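Section 4. Sharing the Window Round with the Fandach

Once the Fandach takes over the floors, your morning opens up. At Jodham that gave the crew time for the inside glass, a job that used to slide all the way to August! This section covers the hand work that stays with you while the machine is out.

4.1 Before you start

1. On the panel, set the floor program to 300 and press Start. Wait for the tone.
2. Slide the window panes to where you can reach the glass comfortably.
3. Fold a clean microfiber cloth into several layers and hold it by both ends to check the fold.
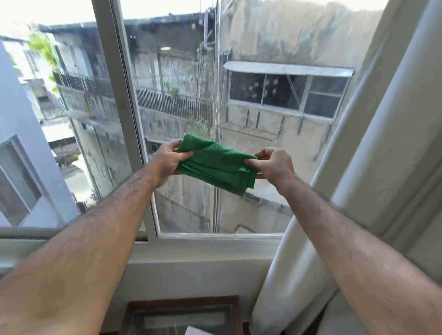
Fig. 4-1. Green cloth folded and held at both ends.

Note: Smudges show up best against a dark wall outside, so look at the glass from more than one angle.

4.2 Wiping

4. Lay the cloth flat and spread your fingers over it. Use your free hand to steady the pane.
5. Work from the top down, turning to a fresh fold as you go.

CAUTION: Never lean your weight on a sliding pane. Keep both feet on the floor.
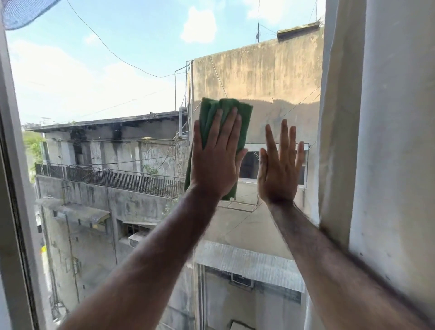

Reading time for this section: 2 minutes

Yoon-hee Wang's crew used to split up at the door, two to the mops and everyone else wherever they were needed. Now they plan the round together, and new people learn glass in their first week (we love this part). Nobody's hours were cut at Jodham, but the tasks did change, so talk it through before the first run.

6. If the panel shows code 515, finish your pane, then go and clear the floor path.
7. Log the windows under your own name. The Fandach logs floors only.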